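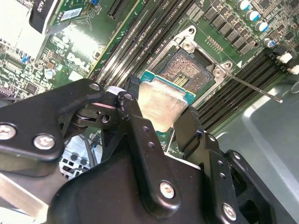

About Urkinham Board Repair

Last updated: February 2023

Print this page | E-mail this page

We fix server boards! That is the short version, and most days it's still the one we give at parties. The longer version is that Urkinham is a small repair and teaching workshop for people who look after servers: school districts, small hosting outfits, labs, a couple of libraries, and anyone else with a rack in a closet and a board that has stopped talking to them.

Tahsin Cassim started the shop with one bench, one magnifier and a shelf of boards that other places had written off. Florante Maglaya came in to ask about a memory slot, stayed until closing, and has run the sockets bench ever since. Between them they still look at every board that comes through the door, and they still argue over who gets the odd ones.

What we work on

Mostly motherboards out of rack and tower servers, Dell boards among them, along with the processors, memory and coolers that go with them. Last year 483 boards came across our benches. Some needed a good cleaning and a new battery, some needed a connector replaced, and a lot of them needed the part of the job we love best, which is socket work.

If you have never looked closely at an open CPU socket, please do it sometime (with the power off, and keep your sleeves back). The load frame swings up, and under it there's a whole field of tiny gold pins, packed so close that they look like woven copper until the light catches them. A processor has to come down onto that field flat and square, with no sliding. One pin leaning the wrong way can mean a missing bank of memory or a board that won't start at all, and finding that pin is a real pleasure. We have straightened pins that customers swore were fine, and we have also told people their pins were perfect and the trouble was a loose power lead. Both are good days.

How a board moves through the shop

Every board gets a numbered tray, and everything that arrived with it stays in that tray, down to the screws. We photograph the socket under magnification before we touch it and again before the processor goes back in, and you get copies of both. Chips are handled by the edges, old thermal paste comes off before anything else happens, and the socket cover goes back on whenever the bench is left, even for a minute. After reassembly the board runs overnight on our test rig, which we call Caka for reasons that go back to a misspelled label.

Our basic look-over takes 2 working days. Socket repair takes longer, and we will call you before we begin it. If a board can't be saved we'll tell you so and ask whether you want it back. Plenty of people say no, and those boards go straight to the classroom.

The classes

Ah, the classes! We began them when a customer asked if she could watch, and then asked if her two coworkers could watch too. Now we run the Sikder evening course, named for the street we were on back then, and 210 people have finished it so far. Nobody sits through slides. You get a donated board, a processor and a good lamp, and you spend the first evening opening the load frame, looking, closing it, and learning which corner mark goes where. By the last session you'll be seating a chip, mounting the cooler and reading the startup codes by yourself.

You don't need experience. We've had retired machinists, a high school junior and a pastry chef with the steadiest hands we have ever seen. The next round starts in June, and places are kept small so that everyone gets a full bench.

Visiting

Come by! The front counter is open most afternoons, and there's usually a board out that we are happy to show you. If you're bringing one in, leave the processor where it is if it's already seated, put the board in an antistatic bag, and write down what it was doing when it quit. The notes help more than you'd think.

Related pages

Preparing a board for drop-off
Sikder evening course: what to bring
Bent pins, before and after
Masico bench lamps: our notes after a year of use
Donate an old server board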